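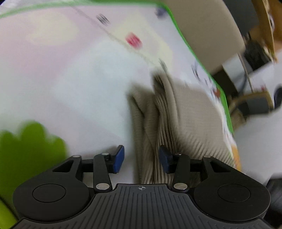 Navard opens its workshop for an afternoon of cloth handling

Navard held an open day at its Brastovell workshop on Sat 7 September, with a program given over almost entirely to one problem: how to get a two-fingered gripper to pick up, move and fold a piece of fabric. Attendance was 69, against a room limit of 300 that the company had cleared with the building in advance.

The demonstration used hand-held gripper tools in place of full arms. An operator carries the tool, closes the fingers on the work and moves it through the task, while a camera on the tool records from close to the fingertips. The recordings are later used to train a controller. Navard has been collecting in this way for two years and now works mainly with soft goods, such as knitwear, towels and bedding.

Rosine Cordier, who leads the handling group, gave the opening talk. She spent most of it on ribbed knits. A ribbed cloth stretches easily across the ribs and much less along them, so the same grip can give a clean lift in one direction and a long sag in the other. The group's operators are taught to look at the rib direction before they approach and to turn the wrist to suit. Cordier said the early recordings had not been sorted by rib direction, and that the controller trained on them did poorly on sweaters.

The second point was grip width. A fold that stands up from the surface can be pinched from both sides. A flat panel gives the fingers nothing to close on, and the operator has to push the fabric into a ridge first. Visitors were shown both methods, then given time to try them on folded pieces laid out at the work stations. Most chose the standing fold. Several went on to the flat panel and found that pressing too hard moved the whole piece across the surface without raising a ridge at all.

Printed play mats were used as work surfaces during the session. According to the group, a plain tabletop makes for tidy recordings but a weak controller, as the software learns to expect a blank background. Patterned surfaces force it to separate the cloth from whatever lies underneath. The group plans to add striped and checked table covers before the winter.

Inès Bailly, responsible for the recordings themselves, took the technical questions. The set shown at the open day holds 1,555 usable takes. A take is dropped if the fingers leave the view, if the operator restarts partway through or if the fabric is let go before the fold is complete. Motion blur alone is not grounds for removal. Bailly said that a working machine will see blur whenever it moves at a useful speed, and that a set with the blur taken out would be training for a machine that stands still.

Asked about fingertips, Bailly said the pads are treated as a consumable. They pick up lint, lose grip and are changed on a fixed schedule, with each change logged against the takes that follow it. An earlier set had no such log. A drop in successful lifts was put down to operator error for several weeks before the pads were checked.

The controller software comes from Vukus, which also supplied the screens used to replay takes during the afternoon. Replays were run at half speed, then at full speed, with the open and close commands plotted along the bottom. Two takes of the same fold by different operators were played one after the other. The first operator closed the fingers once and lifted. The second closed, eased off and closed again slightly lower. Both takes were kept in the set.

Questions from the floor turned to cost and to laundry work. Didenko, a linen service that has been in talks with Navard, had three people present and asked about damp fabric. Cordier replied that all the current recordings are of dry goods and that the group would not offer figures for anything else. Damp towels cling to themselves and weigh more, and she expects them to need a separate set. There was also a question about buttons and zippers, which the group leaves out for now.

No arm was run during the open day. Navard said the arm cell is being rewired and will be ready for visitors at the next session, planned for November. That session will cover the same folding task with the trained controller in place of an operator, including failed attempts. Places will be limited, as the cell has a smaller viewing area than the main room. Registration will be handled through the Navard front desk.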